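Conjunto de datos con las etiquetas de cuidado de prendas de cuatro marcas de ropa básica: Tisar, Zilden, Sirko y Skolla. Recoge lo que dice la etiqueta cosida, lo que dice la ficha de la tienda y en qué se contradicen.

Versión 3. Sustituye a la 2, que tenía mal codificada la columna de secado.

## Contenido

| Archivo | Filas | Qué trae |
|---|---|---|
| `prendas.csv` | 1.109 | una fila por prenda y talla |
| `etiquetas.csv` | 1.109 | símbolos y texto de la etiqueta cosida |
| `fichas_web.csv` | 1.109 | instrucciones publicadas en la tienda |
| `discrepancias.csv` | 182 | prendas en las que etiqueta y ficha no coinciden |
| `simbolos.csv` | 58 | códigos usados y su equivalencia en español |

Los tres primeros se unen por `id_prenda`. El de discrepancias repite ese identificador y añade el campo afectado.

Todos los archivos están en UTF-8, separados por punto y coma y con coma decimal. Si se abren en una hoja de cálculo configurada en inglés hay que indicar el separador a mano – de lo contrario, la columna `composicion` se parte en dos.

## Campos principales

- `id_prenda`: marca abreviada, modelo y talla, por ejemplo `TIS-0041-M`.
- `tipo`: camisa, camiseta, polo, pantalón, sudadera, falda u otros.
- `composicion`: porcentajes tal como figuran en la etiqueta, de mayor a menor.
- `lavado`: temperatura máxima en grados. El valor `M` indica lavado a mano y `N`, no lavar.
- `lejia`: `S`, `N` u `O` (solo blanqueador con oxígeno).
- `secado`: `T1`, `T2`, `TN`, `COLGADO`, `PLANO`. Puede llevar dos valores separados por una barra.
- `plancha`: número de puntos, de 0 a 3. El cero significa no planchar.
- `profesional`: letra del círculo, si la hay.
- `texto_libre`: frases añadidas por la marca («lavar del revés», «con colores similares»). Se conserva la ortografía original.

Las celdas vacías significan que la etiqueta no dice nada al respecto. No equivalen a una prohibición. En la versión 2 las dos cosas se mezclaban en `secado`, y cualquier recuento hecho con ella debería repetirse.

## Cómo se recogió

Las prendas se consultaron en tienda y en almacén. De cada una se transcribió la etiqueta interior, casi siempre en la costura lateral izquierda; en Skolla va en el cuello. La ficha web se copió el mismo día para que la comparación fuese justa, porque Zilden cambia sus textos con frecuencia.

La transcripción la hicieron dos personas por separado. Cuando no coincidían, se volvía a mirar la prenda. En 16 casos la prenda ya se había vendido y se dejó la lectura de la primera persona, con `revisado = 0`.

Los símbolos se codificaron según el dibujo, sin interpretar la intención de la marca. Si una camisa de lino lleva dos puntos de plancha, se anotan dos, aunque lo normal en el lino sean tres.

## Discrepancias más comunes

1. **Secadora.** La etiqueta la prohíbe y la ficha no la menciona, o al revés. Es el grupo más numeroso y afecta sobre todo a las camisetas de Sirko.
2. **Temperatura.** La etiqueta admite 40 y la ficha recomienda 30. Se cuenta como discrepancia aunque la ficha sea solo más prudente.
3. **Plancha.** Prendas con estampado en las que la ficha pide evitar el dibujo y la etiqueta no advierte de nada.
4. **Composición.** Pocas filas, todas de Tisar, con uno o dos puntos de diferencia en el elastano.

El campo `gravedad` va de 1 a 3. El 3 se reserva para los casos en que seguir la ficha podría estropear la prenda según su propia etiqueta.

## Limitaciones

- No hay ropa infantil ni ropa interior.
- Las tallas grandes están poco representadas en Skolla.
- El conjunto no dice cómo envejece la prenda. No se lavó nada.
- Las etiquetas multilingües se leyeron solo en español. Si la versión portuguesa decía otra cosa, no consta.
- Faltan los abrigos de Zilden, previstos para la próxima revisión, en junio.

## Uso

```
python comparar.py --marca SIR --campo secado
```

El programa devuelve una tabla con la etiqueta a un lado y la ficha al otro. Sin `--marca` recorre las cuatro. Con `--campo todo` tarda bastante más y escribe el resultado en `salida/`.

Los datos se pueden reutilizar citando el repositorio y la versión. Las correcciones se envían como incidencia, con el `id_prenda` en el título y una foto legible de la etiqueta. Se revisan los miércoles.

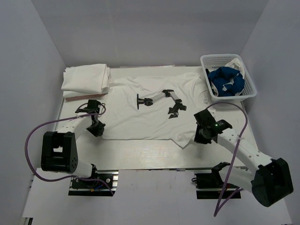
*Tiempo de lectura: 4 minutos*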